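Home | News | Robotics | Software | Events | Jobs

Lunska opens up its demonstration-cleaning software for hand-held grippers

By Ravindra Srivastava
December, 9:40 a.m.
18 shares | 2 comments

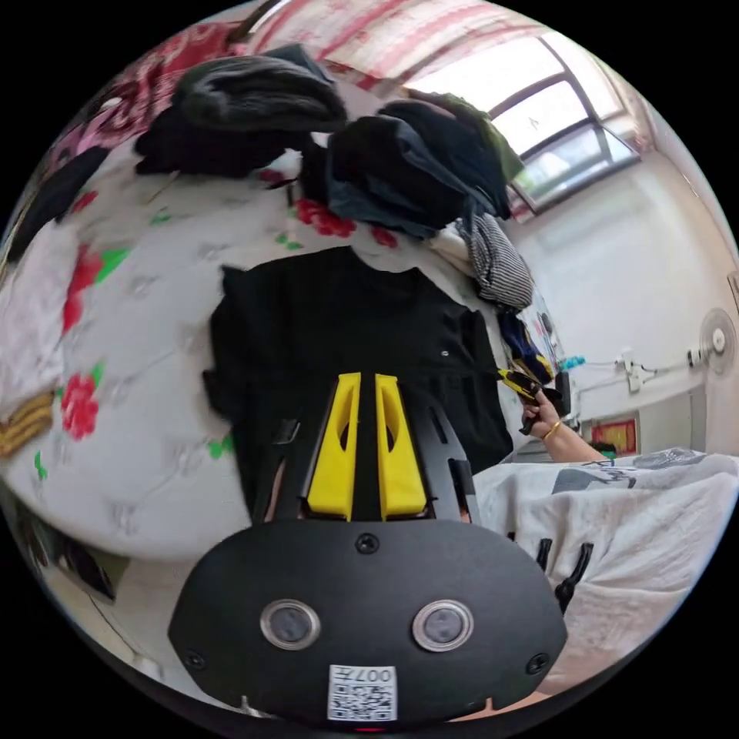
Lunska, a small software company in Prollovbridge, has released the tool it uses to turn hand-held gripper recordings into training data for robot arms. The package is called Nernness and can be downloaded free for research use.

Nernness takes the wrist video from a recording, works out the path of the gripper through the room and writes out a track of finger opening and hand position that a control policy can learn from. It also marks stretches where the position estimate is weak, so that an operator can trim them or throw the recording out.

The first public version comes with 1,744 recordings of household cloth work, mostly folding, sorting and laying garments flat. Lunska said cloth on a bed was the hardest material it had tried. Printed sheets give the tracker plenty to hold on to, but a dark garment offers very little texture, and a bright window can throw off the exposure from one moment to the next. Earlier builds lost the gripper's position in around 16 percent of such recordings. The company did not give a matching figure for the new release and said it would publish one after outside groups had run their own tests.

A second part of the package, a planner named Ochoa, checks each cleaned track against the reach and joint limits of the arm that will replay it. Tracks that a person can do easily but the arm cannot are listed in a separate file with the joint that failed. Users can add their own arm by supplying a standard robot description file.

The software runs on Linux and needs a single graphics card. A Windows version is not planned. Support for recordings made with two hands at once is being tested and should arrive in the next release, along with a faster viewer for long sessions.

Bug reports can be filed through the project page. Lunska asks users to attach the calibration file with each report.

More in Software | Previous story | Next story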